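Why I moved my theatre money

For six years I gave to the Camcombe Players every August, always the same $200, and never thought much about it. This year I stopped and put it somewhere else, and a few people have asked me why. 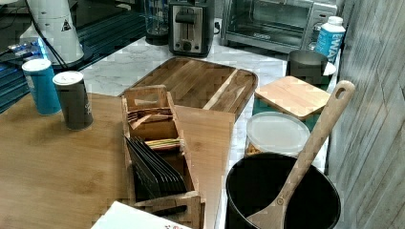
The Players are fine. They do two musicals and a Christmas show, the hall is usually full, and the council covers their rent. When I rang to ask what my donation went towards, I was told general costs. Fair enough, but I wanted a better answer than that.

Osell is a much smaller company. They work out of the old Camargo building and put on new plays, mostly by people from the region. I saw their production of Cirari on a Wednesday night with 17 other people in the audience. The room seats 57. The second act was too long and one of the lights buzzed all the way through, but I was still thinking about it on the weekend.

Afterwards I got talking to Lucienne Pruvost, the director. I asked her what $200 would do and she told me straight away: it pays one actor for one day of rehearsal. If somebody gives $500, that covers the licence and printing for a short play. She also said monthly giving suits them better than a lump sum, as their bills come in all year and the box office doesn't.

So I've set up a monthly payment. It adds up to a bit more than I was giving before, and I don't notice it going out.

A couple of practical things if you're thinking of doing the same. Check whether the group is registered for tax-deductible gifts. Osell isn't yet, so I get no receipt I can use. Ask if they'll take your name off the program too. I'd prefer not to be listed, and they were happy to leave me out.

The next play opens after the school holidays. I've booked for the Wednesday again.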